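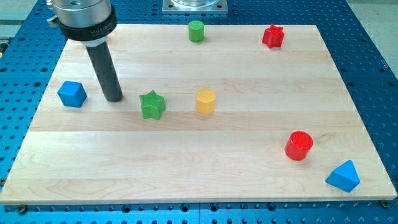 Regional gallery wants to rename the wing my late aunt's bequest paid for. Do we have any say?

Posted in Museums, Galleries and Collections, April 2025

My aunt left money to a regional gallery in her will. It went towards an extension and the gallery put the family name, De Graaf, over the door and on the wall plaque inside. The extension opened the year after she died. She also gave them 67 works on paper, mostly prints, which are kept in the same part of the building.

I've now had a letter from the gallery saying the board is "reviewing all naming recognition" ahead of a refurbishment. A company called Estasora has offered to pay for new lighting and climate control, and the wing would take the company's name for five years with an option to renew. The letter says my aunt's gift would be "acknowledged in an appropriate form elsewhere in the building". It asks for comments by the end of July.

I'm one of two executors. The estate was finalised a long time ago. The will says the money is "for the purposes of the gallery's building fund" and doesn't mention a name. There is a separate two-page letter from the director of the day, thanking her and saying the wing "will carry the De Graaf name". It doesn't say for how long. My aunt had signed the bottom of it, and so had he.

What I'd like to know:

Does the letter count for anything, given the will is silent?
Can they move the prints out of the wing, or sell them, once the name is gone?
Is there any point in me putting in a comment, or is this already decided?

I'm not trying to stop the refurbishment. The storage does need work, and I've been told as much by staff. I would like the name kept if it can be, and if it can't I'd like to know what we can reasonably ask for.

Penprint

I worked in registration at two public galleries, so I can tell you how it looks from inside. I'm not a lawyer and you will need one for the first part.

The letter matters more than you might expect. A will that gives money to a building fund is a gift for that purpose and the gallery has already met it by building the extension. The naming is a separate promise. Whether it's enforceable depends on when it was made. If the letter was signed while your aunt was alive and she then left the money relying on it, there's an argument. If it was a thank-you for something she'd already committed to, the argument is weaker. Find the date on the letter and compare it with the date of the will and any codicil. Take both to someone who does charity or trusts work. A general practice solicitor may not have seen one of these before.

No end date can cut both ways. Some galleries will say that means the life of the building. Others will say it means a reasonable period, and that a refurbishment is a natural point to end it. Newer agreements nearly always have a term written in, for exactly this situation.

On the prints, you need the deed of gift, which will be a different document again. Ask the registrar for a copy. Ask for the accession file too, and for any conditions recorded against the works. A gift without conditions can be moved, stored or lent as the gallery sees fit. Selling is another matter. Any gallery with a collection policy will have a deaccessioning section, and it normally requires a written case, a board decision and some attempt to contact the donor or the estate. The policy should be on their website. If it isn't, request it in writing.

The storage location is unlikely to be protected by anything. Works on paper get moved all the time, and they will have to be moved out during the climate control work anyway. I'd ask for a written statement of where they're going and when they'll be back.

Do put in a comment. Keep it to one page. Attach a copy of the signed letter, because it's quite possible the current staff don't know it exists. Director's correspondence often ends up in a box in the archive and never gets linked to the donor record. Send it to the chair as well as the director.

Things people have got in this position, in my experience: a joint name, the name moved to a specific room such as a print study room, the original plaque kept on the wall, a credit line on every label, and a written undertaking that the name returns when the sponsorship ends. The last one is worth asking for first, seeing that the offer from the company is only for a fixed term.

Galleryrat_334

They can do what they like basically. Same thing happened here with the Lolska room, name came down over a weekend and that was that. Companies pay more than dead relatives. Write to the local paper, it's the only thing they care about.

Bok-nam Ra

I'd leave the paper until later. Once it's public the board will get its back up and you lose the chance of a quiet arrangement.

I went through this from the family side. My father-in-law gave money to a small museum and they wanted to swap his name for a sponsor, Edudon, when the education centre was rebuilt. A few things I'd add to Penprint's answer.

Write as executor, not just as a relative. Get the other executor to sign too. We had two branches of the family sending in different views and the museum quite fairly asked us to go away and sort it out.

Ask what the sponsorship agreement actually says. They may not show it to you, but if the gallery is council-owned the papers for the meeting could be public, and you can look up the minutes. If it's run by a separate trust or a company, see whether it has members and whether you can attend the annual meeting. We found out from the council minutes that no contract had been signed, so there was still time to negotiate.

Check how the gift is described in their annual reports from those years. Ours had a line calling the name "permanent", which was much stronger than anything in the letters. The state library had copies. The museum had thrown its own set out.

Legal advice cost us $1468 for a meeting and one letter. The solicitor told us not to go to court and I think that was right, the money involved didn't justify it. The letter did get us a meeting with the chair.

In the end the sponsor's name went on the centre and my father-in-law's went on the main workshop inside it. The old plaque is by the door. My wife would have preferred more, her brother thought it was fine.

One practical thing. If they do take the plaque down, say in writing now that you want it offered to the family and not disposed of. Builders put these things in the skip.

Penprint

Agree with all of that, particularly the annual reports. I'd forgotten those. Also check the opening program or invitation if anyone in the family kept one, as the wording on those was usually approved by the director.

Original poster

Thank you, this is very helpful. The letter is dated four months before the will, so I'll get that looked at. The other executor is my cousin and she's happy to sign. I've emailed the registrar for the deed of gift and will post again when I hear back.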